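This site uses cookies to remember your language and reading position. Accept | Settings

Ngata Folding Table and Shelf Set
User Guide, Section 4: Folding and Putting Away T-Shirts

Last updated: May

4.1 Before you start

This section covers short-sleeved shirts in adult sizes. For long sleeves and button-front shirts, see Section 5. For towels and flat linen, see Section 6.

The table must be assembled and leveled as described in Section 2. If the top rocks when you press on a corner, turn the adjustable foot at that corner until it stops. A rocking top makes the fabric creep while you fold, and the edges will not line up.

Wipe the top with a dry cloth. Do this even if it looks clean. Lint from dark laundry shows up quickly on light shirts.

Sort the shirts by size before you fold any of them. Mixed sizes give uneven stacks, and uneven stacks lean once they are on the shelf.

CAUTION: Do not fold shirts that are still damp. Damp cotton holds its creases and can mark the shelf. If you are not sure, check the collar and the underarm seams, which dry last.

4.2 Laying out the shirt

1. Place the shirt face down with the collar away from you and the bottom hem toward you.

2. Hold both shoulder seams and pull outward gently until the back panel is flat. Do not pull by the sleeves.

3. Smooth from the collar down to the hem with the flat of your hand. Work from the center toward the sides.

4. Straighten the hem. The front and back layers should lie on top of each other along the full width.

Note: On thin jersey the corner of the hem tends to roll up. Press it down with a fingertip and carry on. The roll will be inside the finished fold.

4.3 The side folds

5. Fold one side of the shirt in toward the middle, starting from the halfway point of the shoulder. The sleeve comes over with it.

6. Turn the sleeve back on itself so that it lies inside the folded strip. It should not stick out past the new edge.

7. Repeat on the other side. The two side edges should be parallel from shoulder to hem.

If a folded panel bunches up on top of the body, open that side only and smooth it again. Pressing down on a bunched sleeve will not flatten it and leaves a ridge that shows when the shirt is worn.

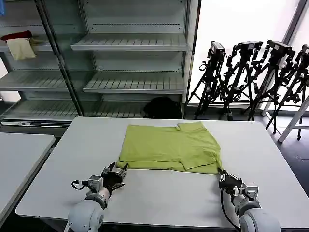 GRELLTHORPE, May

The notes from this point on were revised at our Grellthorpe workroom by Lena Laskowska and Stanisława Michalski. They replace the corresponding pages in the printed booklet, part number 2000. If your booklet carries number 206, the revised text is already in it.

A shirt can reach a fairly good rectangle and still need work. In the photo the lime-green T-shirt has a crumpled panel over its right half, with a folded sleeve and the collar section on top of the body, and the hem corner at the left curls slightly off the white tabletop. Correct both places before going on to step 8:

a. Lift the crumpled panel by its outer edge and lay it open.
b. Find the sleeve and pull it straight, then fold it back as in step 6.
c. Bring the collar back to the center line.
d. Flatten the hem corner and check that both layers are even.

There is no need to shake out the whole shirt unless the shoulder seams have shifted.

4.4 The final folds

8. Fold the hem up to just below the collar. Leave a gap of two finger widths so the collar is not crushed.

9. Fold once more in the same direction for a drawer, or leave as it is for a wide shelf.

10. Turn the shirt over. The collar should now face up and sit in the middle.

11. Set the finished shirt to one side of the table. Do not stack on the area where you are folding.

Note: Shirts with a large print should be folded only once in step 9. A sharp fold across a print can crack it over time.

4.5 Stacking and shelving

Put the heaviest shirts at the bottom. Alternate the direction of the collars if the stack begins to rise on one side.

On slatted shelves, lay a cloth or shelf liner under light-colored knits. Slats can leave faint lines on soft fabric that sits for a long time. Liners for the Pletora shelf are sold separately under number 169. The liner should end at the front edge of the shelf. If it hangs over, the stack can be dragged forward when someone brushes past.

Keep the bottom shelf for bags, shoes and other items that may carry dust. Folded shirts belong on the middle or upper shelf.

CAUTION: Shirts kept beside a bright window can fade along the folded edge. Turn the stack now and then, or move it to a shelf that gets less light.

4.6 Common problems

The shirt is wider at the hem than at the shoulders.
The side folds were not parallel. Go back to step 5 and line up the hem first.

The fold opens by itself.
The fabric is slippery or the stack is too loose. Use the extra fold in step 9 and place another shirt on top.

The collar lies to one side.
One side fold is deeper than the other. Unfold both sides and start from the shoulder midpoint again.

The shirt slides while being folded.
Check that the table is level (Section 2.3) and that the top is free of polish. Furniture polish should never be used on the folding surface.

Next: Section 5, Long Sleeves and Button-Front Shirts

Shares: 4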